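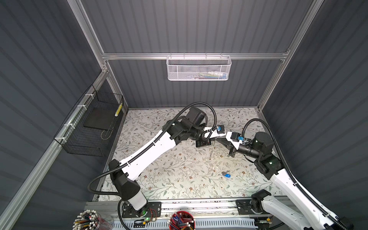

Hollis Libraries, service update, 2024-01-23

1/ Changes to borrowing and returns take effect from the first day of July. Members are asked to read the following posts before their next visit.

2/ The standard loan limit will rise to 20 items per card. Loans may be renewed 2 times, provided no other member has placed a hold.

3/ Overdue fines will no longer be charged on children's and young adult cards. Replacement costs for lost items still apply – these can be paid at the desk or through your online account.

4/ The Iglesias Street branch will close its after-hours return chute while the footpath is rebuilt. Please use the chute at the Clellolitz Road entrance.

5/ In the past year 754 holds were left uncollected at Iglesias Street. Members who no longer need an item are asked to cancel the hold so that it can go to the next person in the queue.

6/ Large-print and audio collections are not affected. Home delivery continues on the current timetable.

7/ Enquiries may be made at any branch during opening hours, or by replying to this thread.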